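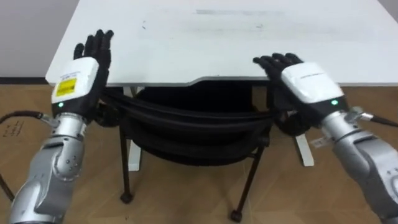
Most people who call the Birkby repair shop want to know if their desk chair can be saved, and the owner usually asks them to describe the noise before anything else. She has run the shop for 20 years, and by now she can sort most complaints over the phone. A squeak on leaning back is one thing. A clunk when you sit down is another. The chairs she sees most are the plain black kind that ends up pushed in at a white table in a spare room, used for bills twice a month and now, since March, used all day long. "People bought a chair for an hour at a time and now they're in it for eight," she says. "The chair didn't change. The hours did."

She agreed to talk by phone on the condition that her name be left out, as she gets enough calls already. The shop is a single unit on Abernathy Street, with a back room for parts. Her log shows 1453 chairs repaired since she began keeping one, and she thinks she missed a good number in the early years when she wrote things on the backs of receipts.

I asked what goes wrong first. "The cylinder," she says. "You sit down at one height and by lunch your knees are up by your ears." The gas cylinder is the post under the seat. When its seal wears out the chair sinks slowly, and no amount of working the lever will keep it up. She replaces them with a pipe wrench and a rubber mallet, and says a careful person can do the same at home if the new post is the right diameter. She does not think anyone should open up the old one. "It's under pressure. Leave it alone and take it to the scrap yard."

Casters come second. Hair and carpet thread wind around the axle until the wheel drags. She pulls them straight out of the base, cuts the thread away with a seam ripper and pushes them back in. The charge for that is low, and she often talks callers through it for nothing. Hard floors need the softer kind of wheel, and a lot of chairs are sold with the wrong ones.

She is less patient about backrests. People lift a chair by the back, she says, or drag it by the back across a doorway, and over time the bolts at the bottom work loose. "Then they tell me the chair is wobbly, like it came that way." Her advice is to tip the chair over every couple of months, find the bolts that hold the back to the seat, and give each one a quarter turn if it will take it. If a bolt keeps coming loose, a drop of thread locker will hold it.
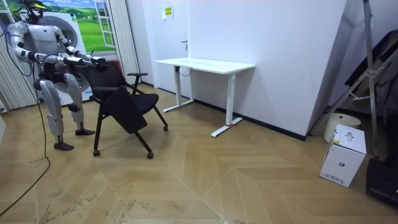
An office chair held by the top of its backrest.

She learned the work at Tuditz, a furniture plant outside Jarkham, where she started on the line putting arms on conference seating. The plant closed and she bought some of the tools at the sale, including a bench press she still uses. "I paid too much for it," she says. "It was bolted to the floor and I had to hire 2 men to get it out." The first year she did mostly restaurant stools, then a law office sent over a whole set of chairs with split seats, and the office work grew from there.

Upholstery she sends out. She tried it for a while and did not like the results. Foam she will do, and she says people put up with flat foam for much longer than they should. Her test is to press a fist into the middle of the seat. If you can feel the board underneath, the foam is done.

I asked if she would tell people to buy new or fix what they have. She took some time over that one. With a cheap chair, a new post can cost half of what the chair did, and she tells callers so. With a heavier chair she will nearly always say fix it. She looks at the base before deciding - metal bases are worth keeping, cracked plastic ones are not, and she will not glue a cracked base for anyone. "I had a man offer me double. No. He'd be on the floor in a week."

The shop is closed to walk-ins for now. Customers leave chairs by the side door with a note taped to the seat, and she calls them with a price. The notes have been a help, she says, though a few just say "broken." She has asked people to write down their phone number, how tall they are and which way the chair leans.

Parts are slow. A box of cylinders she ordered last month has not shown up, and she is down to the short ones. Anyone with a tall chair should expect to wait.

Posted Apr 14, 2020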